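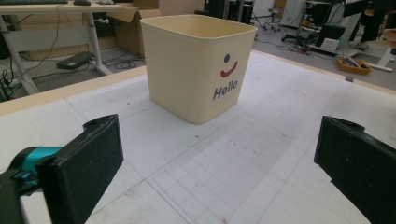

Hand-held gripper for teaching pick and place, build thread

Shared Workshop Forum > Builds in progress > Robotics

kiiskinen_bench
Posted 3/27/18

Starting a thread for the hand-held gripper so I stop answering the same things by email. Short version for anyone who wasn't at the last open night: it's a two-finger gripper you hold in your hand, with a camera on it looking out over the fingers. You do the job yourself, pick the thing up, put it down, and the video is what the arm learns from later. The arm is the Prallard kit that Valtteri and I have been putting together on and off. It isn't running yet, so for now it's all the hand tool.

Where it's at:

Fingers are flat black pads on printed joint pieces. The joint pieces are teal because that was the spool with the most left on it. Each pad has a little rounded tab at the top.

Trigger is a bike brake lever cut down. Spring return. Works but it's heavy after half an hour.

Target for now is the square cream bin with the smiley and "Hello" on it. It stays on the white table with the grid and we move it between runs.

Goal is 2000 recorded picks before we bother training anything. We have 258. Some of those will get thrown out.

Questions I'd like opinions on: pad material, and whether to keep the bin or go to something easier.

Jamila

---

tvw
Re: Hand-held gripper

Pad material first. What are they now? If it's the hard rubber sheet from the offcuts drawer you'll never hold anything smooth. I used silicone sheet, 3 mm, on the sorter I built at home and it grips far better. Stick it with silicone adhesive, superglue lets go within a week.

Also they look dusty. Wipe them with alcohol before each session or your grip changes through the day and you'll blame the trigger.

Thabiso

---

kiiskinen_bench
Re: Hand-held gripper

It's the hard rubber, yes. I'll try the silicone. Is there any left at the workshop or do I order it?

---

tvw
Re: Hand-held gripper

Order it. Eltberg sells it by the metre. I've got a strip at home big enough for two pads if you want to try before you buy, I can leave it in the grey drawers.

---

J_Lehtinen
Re: Hand-held gripper

I'd change the bin. It tapers toward the base, so two parallel pads only touch it along one line unless you come in tilted, and the rim is thick and rolled so you can't pinch that cleanly either. For a first object you want straight sides. A block of pine would do. Get the arm doing that and then go to the bin.

---

kiiskinen_bench
Re: Hand-held gripper

I did think about a block. My worry is that we record hundreds of picks of a block and end up with an arm that can pick up a block. What I want it for is moving bins around the bench, so I'd sooner collect on bins.

You do come in tilted, a little. Or you put one finger inside and one outside and take it by the wall. I've been doing both and not keeping track of which.

---

J_Lehtinen
Re: Hand-held gripper

That last bit is a bigger problem than the bin. If you mix two different grasps with no label the thing will average them and land a finger on the rim. Pick one grasp and do it every time.

---

valtteri_o
Re: Hand-held gripper

Don't fully agree with Joni. Mixing is fine with enough recordings and a method that can handle more than one answer. The one we're planning on does. But at 258 we aren't at enough, so for now I'd go wall grasp only, one finger in.

I can go back through the ones we have and sort them by hand. It's an evening's work.

On the bin I'm with Jamila. Keep it. The face on the side is useful too, because you can tell which way it's turned just from the video. A plain bin looks much the same from all four sides.

Valtteri

---

J_Lehtinen
Re: Hand-held gripper

You can tell. The arm might just learn to look for a smile and be useless with the next bin.

---

valtteri_o
Re: Hand-held gripper

Fair. We'll put a plain one in for part of the set. There are a few on the shelf over the bandsaw.

---

bråten
Re: Hand-held gripper

Two things from someone who has to use the same room.

The table needs a clean. There are reddish-brown smudges and dark specks all over the white top. I'd guess stain from the stool project but I wouldn't swear to it. If you're going to record on it for weeks I'd scrub it now, otherwise it'll look different halfway through when somebody else does it for you.

Second, the cables under the white desk. The power brick is on the floor with everything tangled round it, and the stool with the casters lives right next to that. I've rolled over it twice. Please get it up off the floor.

Valter

---

kiiskinen_bench
Re: Hand-held gripper

Noted on the cables. I have a tray that screws to the underside of a desk, I'll bring it in.

On cleaning, I'd sort of like to leave the table as it is. Marks give the tracking something to hold on to. The printed grid is very faint and on a blank white surface the position estimate drifts.

---

bråten
Re: Hand-held gripper

Then put proper markers on it. Don't leave dirt on a shared table for tracking.

---

tvw
Re: Hand-held gripper

Agree with Valter. Print some tags, tape them flat at the corners, inside the wood edging so they don't lift. The Skoltadmont people do it that way on their bench build and they don't get drift to speak of. Matte paper, glossy flares under the tube lights.

While you're at it, what about the background? From a low angle the camera takes in half the room. Desk, office chair, that orange basket, whoever is standing about. A sheet of coroplast along the back edge would block all of it.

---

valtteri_o
Re: Hand-held gripper

I'd leave the background alone. Same reason as the plain bin, the room changes every day and I want it to cope with that. If we record in front of a white board it'll fail the first time someone parks a cardboard box behind the table.

Tags yes. I'll print them.

---

tvw
Re: Hand-held gripper

Your call. I had the opposite experience on the sorter, it didn't settle down until I boxed it in. But mine was a fixed camera, so maybe it doesn't carry over.

---

kiiskinen_bench
Re: Hand-held gripper

OK, so:

Silicone pads, Thabiso's strip first.
Wall grasp only from now on, one finger inside.
Bin stays, plain bin gets added.
Tags on the table and then I'll clean it. Valter, I'll do it Thursday, please don't use the acetone on it before then, it takes the grid off.
Cable tray.
No backdrop for now.

Still open is the trigger. 30 picks in a row and my hand is done. Has anyone got a lighter spring, or a better idea than a brake lever?

---

J_Lehtinen
Re: Hand-held gripper

Lighter spring won't help much, the pivot is too close to your fingers. Make the lever longer. If you send me the file for the handle I'll have a go at it in April when I'm back on the printer roster.

---

kiiskinen_bench
Re: Hand-held gripper

Sent. The screw holes on the left side are a bit tight, I've been drilling them out after printing.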